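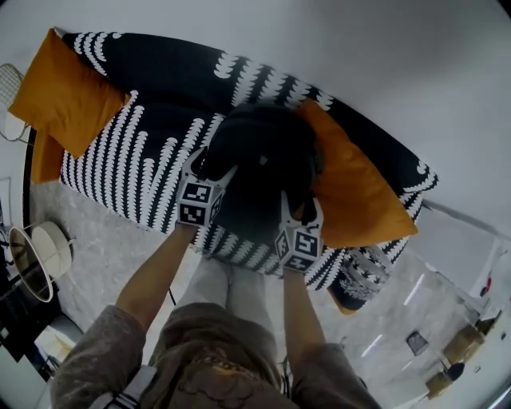
Trestine Sofa Notes
README, version of May 16, 2021
Maintained by Farzad Asadi

What this is

A set of written notes and labels on how sofas in lived-in rooms look before, during and after a tidy. It covers throws, loose cushions and whatever else has ended up on the seat. Sofas only. Beds were in the February plan and I took them out, as bedding needs its own vocabulary and we hadn't agreed on the one we had.

The older file name, Brella, still turns up in a few paths. Same material, worse spelling.

What is in it

40 sofas, each with a short note, a list of the loose textiles, and a label from the tidy scale. The label list has 12 terms. I would use five of them without hesitation and treat the rest with suspicion.

Each note has these fields:

cover: throw, fitted cover, bare upholstery, mixed
cushions: color first, then pattern if there is one, then place on the seat
soft_other: anything made of cloth that isn't plainly a cushion or a throw
nearby: chairs, lamps, side tables, baskets
state: the tidy scale label
comment: free text, optional, often the most useful field

Please don't merge soft_other into cushions. Somebody did that in an earlier copy, and every crumpled sweater in the set became a pillow. If you can't tell what a dark lump of fabric is, it goes in soft_other and stays there until you can.

About the tidy scale

It came out of the Kostiuk checklist, which was written for people getting a room ready for guests. It assumes that a tidy sofa has a cushion at each end, a flat throw and a clear middle. I don't believe that describes how most people leave a sofa. Plenty of them put a cushion in the middle on purpose, for their back or their book, and the checklist marks them down for it.

Take the black-and-white throw with the mustard-orange cushions. Under the checklist a dark cushion in the middle of the seat costs a full step, and a patterned one at the right end costs nothing. I have read the rule several times and can't find the reasoning. 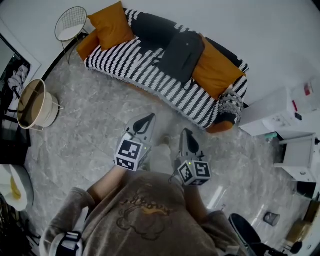
Asabe Onuoha objects that the rule was never about looks. Her note on the draft says a cushion in the middle gets sat on, slides forward and drags the throw down with it, so the sofa is a mess again by evening. She wants the full step kept and would add a half step for a throw that hangs over the front edge.

I have left the rule in with her initials beside it. I still doubt that we have the evidence. We never went back to the same sofa in the evening.

Disagreements

Two people labeled every sofa. They disagreed on 11, and nearly all of those came down to the throw. One of us counts a throw as tidy if it covers the seat. The other wants the edges straight. Busy patterns make it worse: bands and stripes hide creases, plain wool shows each one. A plain throw will probably score lower in this set for being plain, and you should assume so until you have checked.

Color names are also shaky. Mustard, orange and ochre were used for what I suspect is the same cushion cover. Search for all three.

Left out

13 sofas were dropped. Most had no loose textiles to speak of, and a few notes were too thin to use ("fine, some pillows"). The list is in dropped.txt with a line on each.

Things I would not use it for

Deciding whether a household is neat. One sofa on one afternoon says very little.
Judging fabrics. Fiber names in the notes are guesses by people standing next to the sofa, and several are guesses by people who weren't.
Anything to do with fit or size. No one measured a cushion.

Grokstead order

The notes are sorted in Grokstead order, cover first and then cushion color. This puts the black throws together and scatters the orange cushions through the whole list. An index by cushion color is in colors.txt. It was done by hand, so check it before you rely on it.

Changes

Split soft_other back out of cushions.
Removed the label "cozy". It meant something different to each person who used it.
Asabe's half step is still open. Comments go in open.txt, with your name.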